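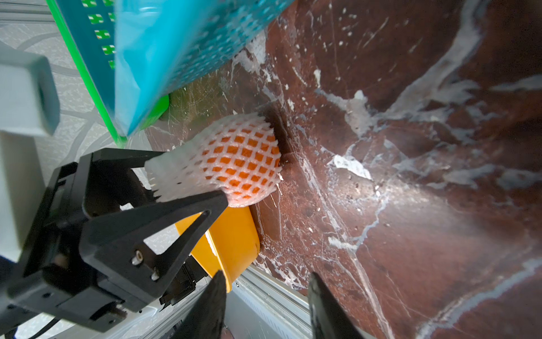
By Leen Zoubi
Filed under: yarn, small wins
4 comments

So I finally finished the Wollano blanket!! I cast on in August with a vague idea and one skein, and it ended up taking 3000 yards and most of my evenings, and I would start another one tonight if my wrists let me.

The pattern is called Darwish and it's a diamond lattice all over, which sounds scary and is really one little twist of stitches that you do again and again until your hands know it. The first 44 rows were slow. I ripped back twice (wrong needle size, then a whole repeat where I crossed everything left and didn't notice until I spread it on the bed). After that it just flew. I love a pattern that lets me look up and still follow the movie.

The yarn is from Wollel, the tiny shop by the bus station. Ayman Shboul, who runs it, talked me out of the white I wanted and into a warm orange, with white kept for the border. I sulked for a day and then I saw it in daylight and oh, he was so right! I now see that color pair everywhere I go, even in the fruit.
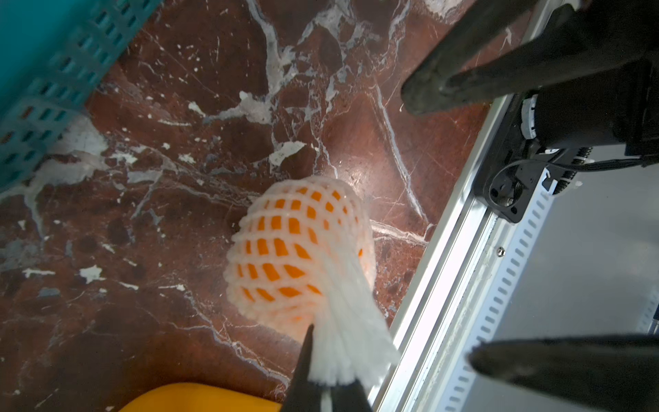
Orange and white again, in a foam net this time.

For the fringe I cut 395 strands and knotted them on in pairs while playing the whole Musik playlist my cousin made me, start to finish. Leave them longer than you think. Mine came out nearly perfect on three sides and a bit stubby on the fourth, so that side goes at the foot of the couch.

A few people asked about blocking. I soaked it in cool water, rolled it in towels and pinned it out on the spare room floor overnight, and the diamonds opened up so beautifully that I went in at 6 in the morning just to look at them.

Next up is a hat in the leftovers, same lattice but smaller. I have the first round on the needles already and I'm a stitch short somewhere, so wish me luck!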